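[Lodach-tabletop] Re: shallow dishes and black worktops

Hello everybody, picture first and then my answer to the message that came in overnight, with apologies for how long it got.
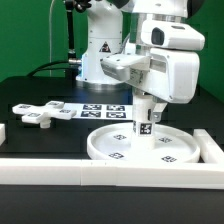 On May 30, 2024, a list member wrote:

> I've been going back and forth about a black top for my work table and I'd
> love to hear from people who have lived with one. My old table is pale
> birch and I lose every light-colored thing I set down on it. What worries
> me is dust, and also whether a white dish on a black top gets tiring to
> look at after an hour or two.
>
> Second question, and please be gentle. Does anyone use a round dish with
> a rim to work in, as opposed to a square tray? I bought a square one from
> Jolluvent in November and I can't get into the corners with anything. Little
> bits collect there and I end up tipping the whole thing out. Also, is it
> worth putting rails around the table, or do they just get in the way of
> your wrists?

Two good questions (well, three), and nothing to be gentle about!

I've had a black top for long enough now that I'd have a hard time going back. Yes, it shows dust. It shows everything: crumbs, lint, the ring from a cup you swore you put on a coaster. I keep a soft cloth on a hook by the window and wipe it down before I start, and again whenever I get up for tea, and after a while you stop noticing you're doing it. What I get in return is that a white dish is right there where I left it, with a good hard outline, and my hand goes to it without my having to hunt. On pale wood I was forever nudging things with my elbow.

As for it being tiring, I did find that in the first week. In my case the trouble was the lamp more than the colors. I had it straight overhead and it put a bright spot on the black surface that I kept looking at. Moving it off to the left took care of most of that. A matte finish helps too, if you haven't bought the top yet. Mine is fairly glossy and I would choose differently a second time.

Now, round dishes. I am very much in favor. Mine is 11 inches across with a low rim, plain white, from the housewares shelf at Risivau, and I use it for mixing dry things, for sorting beads when my niece is here, and for anything else that would otherwise roll onto the floor. With a round dish you can go around the inside edge with a brush or a scraper in one sweep and everything comes along with it. Your corners are exactly the trouble I had. I did try rounding mine off with a bit of putty, which held until I washed it.

Shallow is the thing to look for. I started out with a deep bowl and spent my time reaching over the side, and anything with an upright handle felt awkward to use because I had to lift it so high to clear the rim. With a shallow dish you just come down into it from above. The rim only needs to be tall enough to stop a bead. If it slides on a smooth top, put a damp dishcloth under it, or one of those rubbery jar openers.

I set mine toward the front right, and keep the left side for whatever is waiting its turn. If you're left-handed, turn all that around, of course.

On rails: I'd say yes, along the front and both sides, and leave the back open if it's against a wall. Mine are white, and the outline is handy as well as the stopping power. The wrist question is a fair one. Keep them low, and sand the top edge, or buy the kind that comes already rounded. Nghiêm carries a white strip in 50 inch lengths that cuts with an ordinary hand saw, and the last time I ordered it was 95 cents a foot, though please check, as prices over there wander. Stick it down with removable tape to begin with. I had the front one too close to me and moved it back by the width of my thumb, and it made all the difference to my forearms.

Someone asked a while back about colored backings behind the table, and I never did reply, so let me tack it on here. A plain bright color behind a black top is cheerful and makes a cluttered wall much easier to ignore. Green is lovely with white things in front of it. I'd pin up a piece of cloth for a week before you commit to paint.

Do write back and tell us which way you go with the top. And if anyone has found a rimmed dish wider than mine that is still shallow, please post where you got it. I've looked in all the usual shops and the big ones are all pizza pans.

Warm wishes to the whole list

_______________________________________________
Lodach-tabletop mailing list
To change your delivery settings, reply to the monthly reminder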